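The Long Arm of the Laundry

A shared workshop in Suvcombe has spent two winters teaching a machine to do the washing. Progress is measured in doors.

The first thing Mareike Kasten tells visitors to the Suvcombe workshop is where the kettle is. The second is which loops of cable they may step over and which they must walk round. Only then does she introduce the arm, and she does it in the tone people use for a teenage nephew who is staying for a while and has not yet found work.

It is called Mahama. There was a vote on the name, and the losing side still calls it the arm.

Mahama's ambition, or the ambition held on its behalf, is to do a load of washing from start to finish. Open the door, take out what is in there, put in what isn't, shut the door, press the button. My mother could do this with a telephone under her chin and a child on her hip. Mahama has been at it since the winter before last and has become very good at the first item.

Kasten repaired lifts for a living until her knees objected. She joined the workshop to build a bookcase, which remains unbuilt, and fell in with Gun-woo Yoon, who wanted to make a robot do something dull. "Everyone's robot picks up a cube," he says. "I have never in my life been short of someone to pick up a cube." He made a list of the jobs in his own flat that he resented, and laundry won by a distance. Ironing came second, but they agreed that a robot with a hot iron was a conversation to have with the insurers, and neither of them wanted to have it.

So they bought parts. The joints came second-hand in a crate from Vekard, a dealer who clears out closed factories and whose packing list bore only a loose relation to what was inside. The hand came from a small maker called Jestidico and cost £3,240, a figure Yoon says quickly and while looking at something else. The members were told it was £3,000. The remaining £240 was described in the accounts as fixings.

There was a cheaper way. Lilibeth Talavera, who does the electronics and has little patience for anyone's romance, argued for months that a hook would open a washing machine perfectly well. She made one out of a coat hanger and a door handle, and it opened the washing machine perfectly well. It could not do anything else. It couldn't pick up a sock or let go of one on purpose, and when it tried to close the door it got behind the rim and stayed there. The hook now hangs by the tea towels, where it holds up the tea towels, and Talavera points it out to people as the only finished project in the building.

I had come in February expecting, I suppose, either a triumph or a fire. What I got was a long afternoon of people leaning on things. Home robotics at this level is mostly leaning. Someone leans on a bench and watches a laptop, someone else leans on a radiator and watches the first person, and every so often a motor makes a noise like a polite cough and they all stand up.
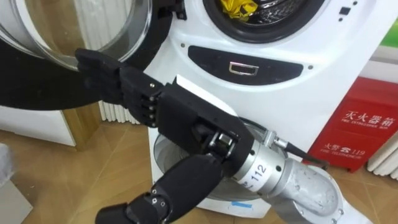 Doors, Yoon explained to me, are where robots go to be humbled. A cube sits on a table and waits for you, while a door is attached to something and has views about where it will go. It swings on an arc, and anything holding on to it must swing on the same arc or else bend, slip or pull the hinge off the front of the machine. With a round door like this one, the black rim gives the fingers an edge to wrap themselves around, and the glass bowl bulging out of the middle gives them something to knock their knuckles on if they come in too deep. The long thumb is meant to help and often just dangles. The number 112 on the wrist joint, which I had taken for a model name, Yoon ignored completely, and when I asked him about it he said it was useful for telling which way up the wrist was.

The trick, when it came, was to stop telling the arm exactly where to go. Early on they had measured the arc of the door with a tape and a felt pen and fed it to the computer as a set of points. The arm followed the points with great obedience. The door did not, having been hung by human beings, and the two of them fought it out until Talavera hit the red switch. She has hit the red switch often enough that its paint has gone in the middle.

What they do now is closer to manners. The arm pulls a little, feels in which direction the pull is easiest, and goes that way. If the door pushes back, it gives. Kasten says it took her a whole career in lifts to learn the same thing about building managers.

There is a notebook, naturally. It is a hardback with a marbled cover, and every attempt since the project began has been written up in it by whoever was nearest. By the time of my visit there were 1,352 entries, and I was allowed to read them with a biscuit. They are a strange and rather moving document. "Missed." "Missed." "Missed, but with confidence." "Opened!! (M. had left it ajar.)" There is a page where the handwriting slopes badly and every line says "gasket". There is a drawing of a cat. Somewhere past the halfway point the word "opened" starts turning up in runs, and then the entries get longer and crosser again, which is how you can tell they had moved on to cloth.

Cloth is worse than doors. I was told this by three people separately and with the same expression. A door at least has the decency to be the same shape it was yesterday. A damp tea towel is a new object every time anyone touches it. Ask a robot to pick one up and it must first work out what it is looking at, then find a bit that will come away from the rest, then pull, and very often what it has hold of turns out to be attached to a pillowcase. To keep things simple the group works with one cloth at a time. To keep things simpler still, it is supposed to be a bright one.

The best run they have had took 62 minutes. I asked what that covered, imagining a full load, dried and folded. It covered opening the door, removing a single cloth, dropping it in a basin, and closing the door. Forty of those minutes, Kasten said, were the arm thinking. The rest were the people thinking, mostly about lunch.

It would be easy to be superior about this, and I was, for most of the train journey home. But I have a washing machine too, and I went and stood in front of it that evening and opened the door very slowly, paying attention. My hand did something complicated before it got there. The fingers opened to the right width without being asked. My elbow moved out of the way of my ribs, and when the catch let go I had already eased off, by an amount I could not have put a number to. I did it again and tried to notice more. My husband came in and asked if it was broken.

The wider membership is fond of Mahama in the way one is fond of a neighbour's extension. Mafalda Valente, who builds harpsichords at the other end of the building and needs quiet for tuning, has negotiated two hours every afternoon when the motors must be off. She has also become, against her stated wishes, the project's best debugger. Her ear is very good. She will put her head round the partition and say that the elbow sounds tight, and the elbow will be tight. She once diagnosed a failing bearing from the car park. In return, Yoon has promised that when the laundry is finished he will look at building something to turn her pages, and she has asked him, warmly, not to.

Not everyone was won over. Henrik Rathjen, who left the project early to restore a boat, wrote a long message on his way out arguing that the thing they were automating took him four minutes a week and that he rather liked it. It is pinned to the noticeboard. "He's right," says Talavera, who pinned it there. She has gone on soldering all the same. When I pressed her on why, she said that she had wanted to know how a hand works ever since she was small, and that you can read about it or you can try to make one behave, and that only one of those gets you out of the house.

Getting out of the house has since become harder. The workshop shut its doors in March, and when I rang Kasten for an update, on May 5, 2020, she was in her kitchen with the wrist in pieces on a tray. Talavera had the control boards in her spare room. Yoon had the laptop, the notebook and, it emerged, the hand, which he had taken home wrapped in a jumper and was keeping on a shelf above his own washing machine. They speak most evenings. The arguments are the same, he told me, but everyone now has to take turns.

They have used the time to rewrite the part that decides when to let go. It sounds like a small thing, and has so far eaten almost all of the spring. Letting go too early leaves the door half open. Letting go too late means that the arm sets off for its next job and takes the door along. The right moment is somewhere in between and moves about.

I asked Yoon whether he had done any laundry himself lately, with the hand sitting up there above him. He said he had a pile of it. He was waiting, he said, for the next version.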